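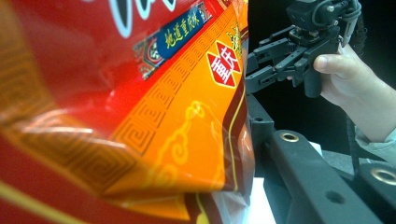

Flardale Hand Recorder
Hand-held gripper for collecting grasping examples

Flardale lets you teach a robot by doing the job yourself. Squeeze the handle, the jaws close, and every movement is saved along with the video, ready for training. No arm to book, no safety cage, just you and a table full of shopping!

We're especially fond of what it does with soft packaging. Crisp bags crinkle, slide and throw light everywhere, so a learning system needs plenty of examples before it copes with them. Laiba Hashmi on our Tanoli bench recorded 300 snack bag pick-ups with it in November, and she still reaches for it first — mostly because it's so easy to put down and pick up again between takes.

What you get
Gripper with handle and linked jaws
Camera module, bracket and cables
8 spare jaw tips
Carry case
Brestamico desktop software, one licence

Good to know
Video is recorded at 60 frames per second
Works left- or right-handed
Jaw tips swap with the small hex key in the case
Takes can be trimmed, labelled or binned in Brestamico before export

Sobia Paracha runs a free online starter session every Tuesday, and she loves odd objects, so bring some. To borrow a demo unit, write to the Inik equipment desk.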